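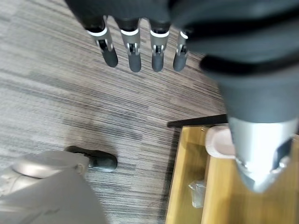 Streaky gray carpet tile. Shows everything, hides everything, depends on the light.

OK quick one, I have a pot of beans on and a form to send before five. Several people asked about the slippers after the last post (the one about hooks) so, slippers.

Background if you're new. We have a shared room in the Niskanen building, 833 square feet, carpet wall to wall, and in September we went shoes-off. Mostly. It was voted in, people grumbled, people forgot, people still forget. I'm not policing it. But the carpet had one wet season left in it at most and I was the one who kept renting the carpet machine, so I pushed for it and I'd push for it again.

First attempt was a basket by the door. Don't do a basket. Everyone drops their slippers in and then everyone digs, and the one you want is at the bottom with its friend somewhere else entirely. I spent a whole month digging. A basket is fine for scarves.

Second attempt was a mat. Two rows of slippers on a mat, very neat at nine in the morning. By lunch they'd wandered. Gray slippers on a gray carpet, too, so you'd find one with your foot on the way to the sink. Somebody kicked one under the radiator and it stayed there till I vacuumed.

So. A rack. I wanted it high enough that you don't have to crouch for every pair, and I wanted wood on the shelves, after a wire one at my last place that left lines in all the soft soles. Went round and round on this. Plelari had a nice one with a bench on top but the bench was so low that sitting down on it was a commitment. Also it was delivered in three boxes and I don't have a car this month. Passed.

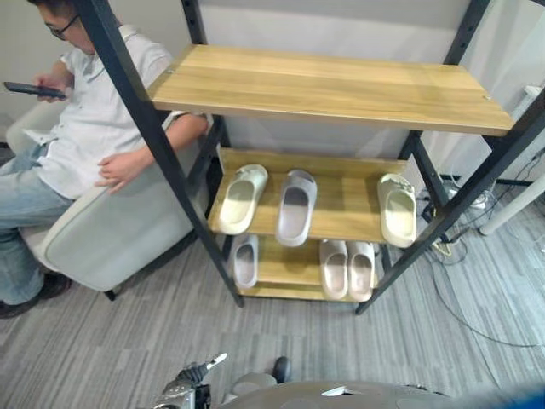
Posted 5 November 2022 – filed under Entryways – by Tostier

Black metal posts, light wood shelves, three of them. Posts at the back have rows of little holes so there's room to change your mind about the shelf heights, and I have changed my mind twice already. Two people is better than one for that. One to hold the board, one to say "no, your side's lower."

The top shelf is staying clear. I know, I know, it's the biggest one and it's the easiest to reach. But the second you put one thing on a top shelf it's mail, keys, a mug, somebody's charger, and then you've got a table with shoes under it. So, nothing on top. I'm going to be very boring about this.

Middle and bottom are for slippers. We started with all the same kind, thick foam slides, closed over the toe, all one piece. Nothing to stitch, nothing to come unglued. Creams, a light gray, a pinkish gray. The colors were meant to be a system (cream for guests, the others for regulars) and the system lasted until someone with big feet visited and the only ones that fit were the gray. Fine. Colors are now just colors.

What I'd do different is the sizing. I ordered mostly mediums, thinking foam gives. It does not give that much. If you're buying for a room full of people, buy more large than feels right. A small foot in a large slide just shuffles a bit, a large foot in a small slide has its heel hanging off the back all day. We have ten pairs in total if you count the ones in the closet, and four of those pairs I'd swap for bigger ones tommorow.

Washing, since that was the most asked question. Sink, warm water, dish soap, an old brush. Rinse, shake, stand them on end. I tried the Rokivex spray stuff on one pair and it smelled like a swimming pool for a week, maybe that's a plus for you. Never on the heater!! Foam shrinks. I had a pair at home that went down a full size on a radiator and now they fit no one.

What else. Oh, direction.
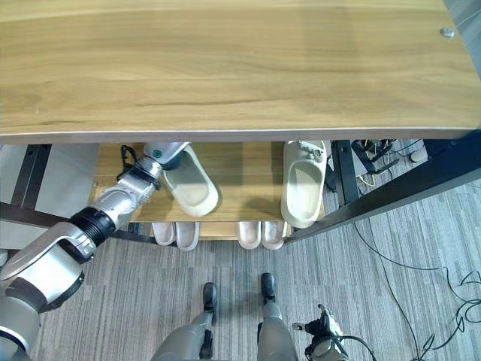
People have opinions about which way a slipper should face and I've now heard all of them. Toes in, toes out, heel to the wall. I went with toes out on the bottom, mainly for looks, and it does look tidy when it's done. The catch is that on a low shelf all you see is the round front ends peeking out from under the shelf above, so you can't tell left from right till you pull one out. Pairs close together and a bit of space between pairs, that fixes most of it. The upper one I'm looser about. There the cream ones can sit with the heel toward the front edge and you see the whole footbed, and you can pick one up by the heel and drop it on the floor facing the right way. I may end up doing all of them heel-first. Haven't decided. Ask me in a month.

Spacing matters more than I thought. Leave bare wood between pairs. My instinct is always to fill a shelf end to end, and then every time you take a pair out you shove the neighbors over and it all goes to pieces by afternoon. Two pairs per shelf, three if they're small, stop there. The rest live in the closet and come out when there's visitors.

The other instinct to fight, splitting a pair. You come in with one hand full, you kick off one slipper, put it up, put the other down wherever there's a hole. Next person finds one cream slide at one end of the shelf and the other way down at the far end, and they have to work it out. It's nothing, it's two seconds. It still bugs me.

So now there's a reset. End of the day, roughly 5 minutes, whoever is last out. Match the pairs, line them up, wipe the boards if they're gritty. The grit is real by the way, even with indoor slippers, I don't know where it comes from. 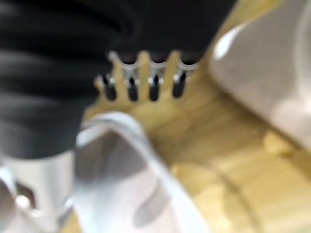 I keep a dry cloth for the wiping, not a wet one. Bare wood and wet cloths don't get along and I don't know what finish this has, if any. Might oil it over the holidays. If I do I'll write it up, with the usual warning that I've oiled exactly one cutting board in my life and it went sticky.

Still to sort out:

Somewhere for the outdoor shoes. Right now they pile up on the hall side of the door, outside room 892, and the neighbors have been nice about it so far.

A tray for wet days. Boot tray, the kind with a lip. If you know one that doesn't curl at the corners please leave a comment.

The cables on the floor near the wall by the rack. Yes I can see them. That's it's own post and its own weekend.

And labels? Someone suggested sizes written on the shelf edge. I'm half for it. Tape looks awful after a week though, and I'm not writing on the wood. Maybe a dot of paint on the soles, one dot small, two dots medium and so on. Would it rub off? Probably on the carpet, knowing my luck. If anyone has tried it tell me before I buy paint.

Beans are done, going.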